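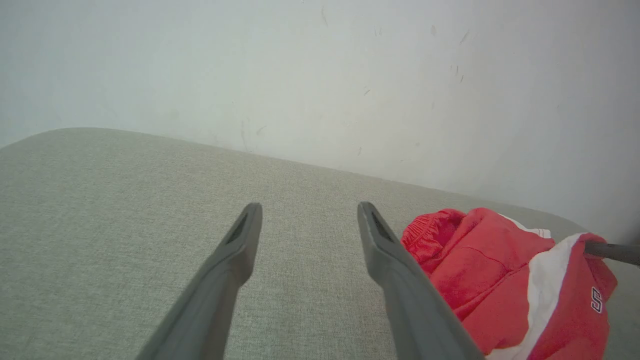 7. Placing the bench and caring for the seat fabric

The Dollix upholstered bench is intended for indoor use against a flat, finished wall. Complete the assembly in section 6 before starting this one, and keep the hardware bag until the final check is done. The seat cushion is covered in Ranjbar weave in light gray. It is a fine fabric, and grit caught between the threads can dull it over time. The back edge of the cushion is rounded and stands higher at the padded corner than along the rest of its length, so measure clearance from the corner. A matte white wall behind the cushion shows contact readily: faint dark scuffs, thin streaks and small specks such as those on the wall here are easier to treat before the bench is in its final position.

7.1 Preparing the wall

1. Move the bench at least 812 mm away from the wall.

2. Dust the wall with a dry, soft cloth, working from the top down.

3. Test a damp white cloth on a part of the wall that will be hidden by the bench. Let the spot dry fully and check it in daylight.

4. If the paint is unchanged, wipe the marked areas with light pressure. Turn the cloth often.

5. Let the wall dry before moving the bench back.

CAUTION: Do not use abrasive pads or melamine sponges on matte paint. They can leave shiny patches that cannot be wiped away.

NOTE: Marks that remain after wiping may need touch-up paint. Follow the paint maker's drying time. Paint that feels dry can still transfer to fabric.

7.2 Positioning the bench

1. Check that all four felt pads are attached to the feet. Replace any pad that is torn or has picked up grit.

2. With one person at each end, lift the bench by the lower frame rail. Do not lift by the cushion.

3. Set the bench down parallel to the wall and close to its final position.

4. Lift again and move it back in short steps. Do not push it along the floor.

5. Leave a gap between the highest point of the cushion and the wall. The thickness of a finger is enough for most rooms.

6. Press down on the seat at each end. If the bench rocks, turn the leveling foot at the low corner until it stops.

7. Sit on the bench, lean back, and check the gap again. If the cushion touches the wall, repeat steps 4 and 5 with a wider gap.

NOTE: If the room has a baseboard, the rear feet may meet it before the cushion reaches the wall. Wall spacers (part 2274) are not required in this case.

7.3 Fitting the wall spacers (optional)

The spacers are clear disks with an adhesive back. They are supplied in pairs and attach to the rear frame rail, not to the wall.

1. Wipe the rear rail with a dry cloth.

2. Peel the backing from one spacer and press it to the rail near the left end. Hold for 30 seconds.

3. Repeat at the right end.

4. Wait overnight before letting the bench rest against the wall.

CAUTION: Do not attach spacers to the fabric. The adhesive will pull threads when removed.

7.4 Routine care of the fabric

1. Vacuum the seat with a soft brush attachment on low suction. Follow the direction of the weave.

2. Vacuum along the rounded back edge and down into the gap behind it. Dust from the wall collects there.

3. Blot spills at once with a white cloth. Work from the outside of the spill toward the center.

4. For marks left after blotting, apply Tindard fabric cleaner (part 2523) to a cloth and dab. Do not spray it directly on the seat.

5. Let the seat dry away from direct heat.

Do not machine wash the cover. Do not iron it. Keep hook-and-loop fasteners, belt buckles and pet claws away from the weave. A pulled thread should be trimmed level with small scissors and never drawn out.

7.5 Replacement parts

Wall spacers, pair: 2274
Fabric cleaner: 2523
Felt pads: order by bench model, printed on the label under the seat

Send parts requests to Lurnetmont Customer Parts, attention Rommel Villanueva. Include the model name and the fabric color.

Continue to section 8 for storage and moving.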